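Print this page | E-mail this page

Cleaning a Toaster and Keeping Crumbs Off the Counter

Crumbs left in a toaster scorch, smell and can catch fire. Empty the tray every 15 days if you make toast daily, or once a month if you don't.

Unplug the toaster and let it cool. Slide out the crumb tray, tap it over the trash, then wash it in warm soapy water and dry it fully. Turn the toaster upside down over the sink and shake it gently. A dry pastry brush will loosen what sticks near the slots. Never put a knife or fork inside, and never rinse the body.

Wipe the outside with a damp cloth. For greasy fingerprints, mix 4 tablespoons of white vinegar into a cup of water. Chrome should be buffed dry to avoid streaks.

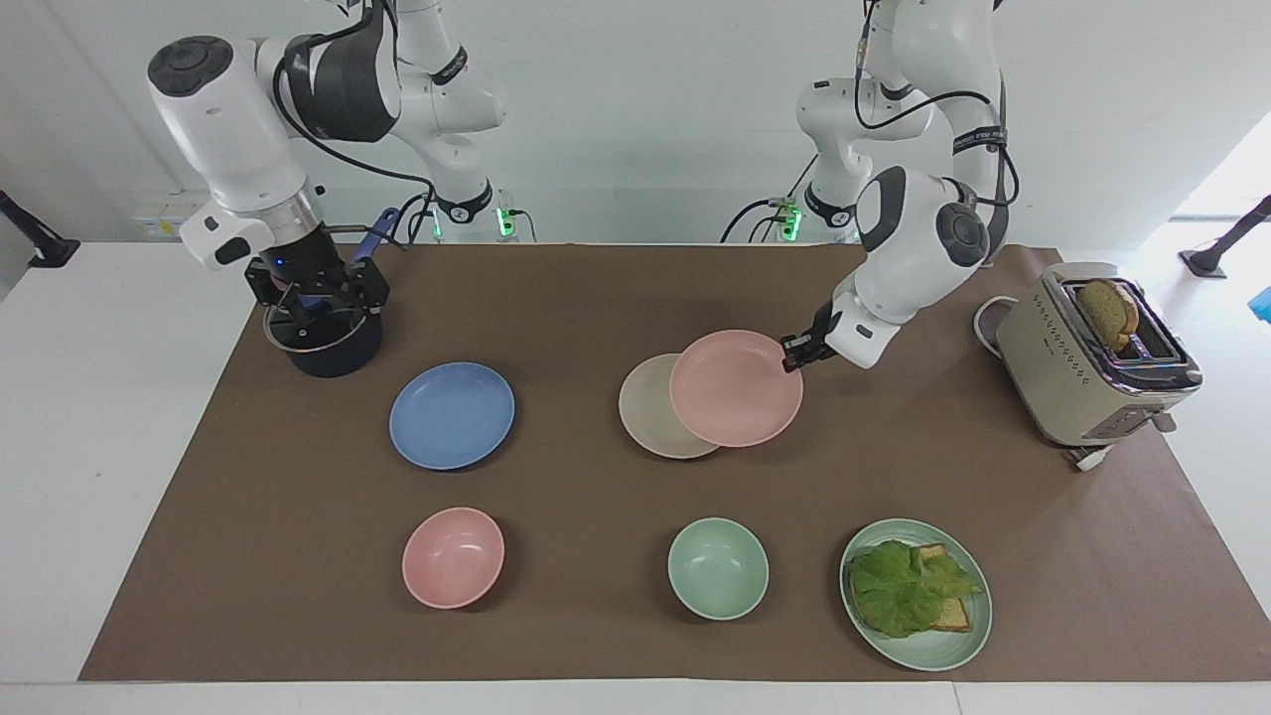

A toaster and a sandwich on brown paper, with plates and bowls set out.

Brown kraft paper makes a good cover when you have a lot of sandwiches to put together. Cut it from a roll and fold it inward when you finish, crumbs and all. Keep it well away from the toaster while the toaster is plugged in, and don't toast on top of it.

Check the cord while you are cleaning. If it is stiff, cracked or browned near the plug, stop using the toaster. Don't tape it.

Tip sent in by Hooman Rostami. Edited by Desmond Mahmoud.

Contact us | Copyright Troltell Home Tips | Back to top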